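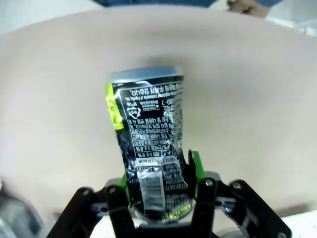
**Teller**

Can I put crushed drinks cans in with the mixed recycling? We moved to Vustach in February and the leaflet from the council only says "metal packaging, clean and empty". At the old place we had to leave them whole. I've got 2 full bags in the shed and I don't want them left on the kerb.

---

**Barrera**

Mine have always been taken, crushed or not. Just rinse them. I wouldn't worry.

---

**verora_431** (353 posts)

It depends on how your load is sorted. If everything goes in one bin, a can squashed completely flat may be picked out with the paper by mistake. One that is only dented in the middle should be fine.

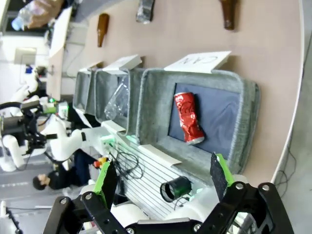

If you have a separate box for metal, flatten them as much as you like. The same goes for taking them to the tip, where they go straight in the metal skip. Don't use black sacks though, the crew will treat them as rubbish. Tip them in loose.

Cans with a deposit on them are another matter. 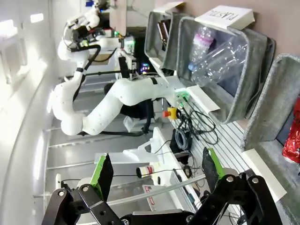
Those usually have to go back whole, with the barcode readable, or the machine spits them out. I had more than 2,000 to return after our club's summer fair and lost the money on every one that somebody had stamped on.

---

**Teller**

Thanks both. It's all one bin here so I'll stop flattening them.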